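September, test kitchen notebook, beef comparison, second round

Category: Tasting Notes / Meat & Poultry

Started 2 pm, late, because the Rustetti oven took its time and then overshot. I wrote 325 on the sheet as the setpoint and I'm leaving it there, but my probe on the middle rack did not agree with the dial for the first part of the roast. Anyone reading these numbers later should treat the two top-rack pieces as a separate batch.

Purpose, again: Jostengate wants a line on the menu saying the grass-fed sirloin has "a cleaner, deeper flavor" than the grain-fed one we buy now. I would like to know if a person eating it blind can tell. The supplier's leaflet says so. The supplier also sells the beef.

Setup. Two lots, same cut, same trim as near as I could get it. Salt only, no pepper, no oil on the meat. Rested under loose foil. Sliced across the grain, served on identical white plates with a code on the underside. Halima Sang plated in the back so I didn't know the order either. Water and plain bread between bites. No talking until the forms were in, which lasted maybe one plate.

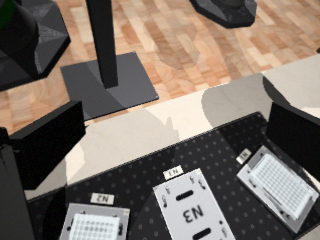 Peiyu Peng wrote on the back of the form that the whole thing was unfair to the grass-fed lot, that a lean cut taken to the same internal temperature as a marbled one will always eat drier, and that if we wanted to judge flavor we should have pulled it earlier and stopped pretending that "same treatment" means "fair treatment."

Fine, and I half agree. But the menu line doesn't say "when pulled earlier by someone paying attention." It says cleaner and deeper, full stop, and on a busy night it will get cooked by whoever is on the grill. If the claim only holds under careful handling then the claim should say so, or we should teach the handling first. I've put a second pull temperature on the plan for next time, lower, for both lots. Both, Peiyu.

What the forms said, without dressing it up:

- 6 tasters. Four preferred the grain-fed on texture. No surprise there.
- On flavor they split right down the middle.
- "Mineral" came up for the grass-fed twice, and once for the grain-fed. I don't know what to do with that.
- "Grassy" came up once. For the grain-fed.
- One form had both samples marked as the favorite. Kept it in for the comments, dropped it from the flavor split, so read that split as two, two and one undecided, plus the one who swapped answers after the talking started and shouldn't be counted at all.

Reading that back, "split right down the middle" is generous for four usable forms. It's not a result. It's lunch.

Fat color was the one difference I'd put my name to. The grass-fed fat was more yellow, and it set up firmer on the board as it cooled. People noticed it at once in the trim tray, before they were supposed to see the trim tray. Cover the tray next time.

Jus. I made one from each lot with the Xia stock base, which was a mistake. It's salty and tastes of itself, and whatever the beef had to say was gone under it. Use water and the roasting bits only. The stock base cost more than I want to write down and I would not buy it again for this.

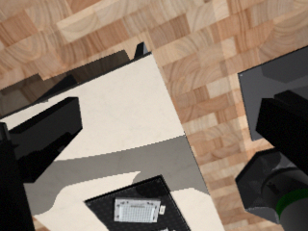 Holding test, since we had leftovers. Slices from both lots went into the Skidard warming drawer at its lowest marked setting. After 80 minutes the grass-fed had gone gray at the edges and had a liver smell that I didn't care for. The grain-fed was dull but edible. Halima thought the smell was fainter than I made it out to be and blamed the drawer, which had fish in it yesterday. Possible. Wipe it down and repeat before quoting this to anyone.

Also the word "degustation" is in the draft invitation for the client evening. I crossed it out. They're coming for six small plates of beef and a potato.

Things I still don't believe:

That the price gap is justified by taste alone. There may be other good reasons to buy it, and I'd rather the menu used one of those.

That resting longer fixes the dryness. Somebody says this at every session and we've never once timed it properly.

That my own notes from round one are worth anything. I wrote "lovely, sweet" next to sample 1307 and it turns out in the key that was the grain-fed. I had been telling people it was the other one.

To do: check the oven with a second probe, order the same cut from the same two places, sharper slicing knife, separate rooms for the tasters or at least backs turned. Ask Jostengate to hold the menu copy. They won't, but ask.

Back to top | Contact the kitchen | © Test Kitchen Notes, all rights reserved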